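Kornthorpe Storage Basket Program for Schools and Community Facilities

Home / Facility Supplies / Storage and Organization / Baskets

Item availability: In stock
Sold by: Zondow Institutional Supply
Minimum order: 12 baskets

Overview

The Kornthorpe line of open plastic baskets is supplied to schools, libraries, child care centers and community kitchens that need one style of container across several rooms. Baskets are sold in cases of 12 and may be ordered in a single color or in mixed cases. Lids are not offered with this line.

Each basket has a rounded rim that can be gripped from any side, which makes it suitable for users of different ages. The interior is smooth and may be wiped clean with a damp cloth and mild soap. Empty baskets nest inside one another and can be stored on a standard supply room shelf when not in use.

Color Selection

Many facilities assign a color to each room or department. Zondow recommends settling on a color plan before the first order is placed, as mixed cases cannot be divided after shipment. Colors are matched within a case. Slight variation may occur between cases produced at different times, and customers who require a close match should order the full quantity together.

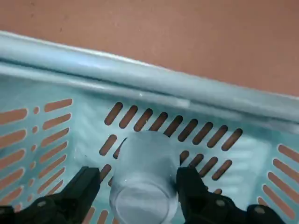
Requests for color samples may be sent to the Yazzie service office. Samples are provided free of charge to registered institutional accounts, with a limit of 2 per account. They do not need to be returned.

Use and Care

Baskets are intended for indoor use. They should be kept away from stoves, radiators and other sources of direct heat. Abrasive pads and solvent cleaners will dull the surface and are not covered under the terms of sale. Adhesive labels may be applied to the outer wall; paper labels are easier to remove than vinyl ones.

Do not stack filled baskets on top of one another. Where baskets are placed on raised shelving, the heavier contents should be kept on the lower levels.

Ordering

Orders may be placed by purchase order, by institutional account or by telephone. Districts and library systems ordering 1000 baskets or more in a calendar year qualify for contract pricing and should contact Maribeth Macapagal, Institutional Accounts, before submitting a purchase order.

Standard orders ship from the Curnuvlow warehouse. Deliveries to loading docks are made before 3:00 p.m. Facilities without a dock should request liftgate service when ordering. Orders intended for the start of the spring term should be received before January.

Returns

Unused baskets may be returned within 30 days of delivery in full cases only. A return number is required and must be written on the outside of each carton. Damage in transit should be reported to Jomar Tolentino, Customer Claims, with the packing slip number and the condition of the carton on arrival.

Related items: Shelf label holders, rolling basket carts, replacement cart wheels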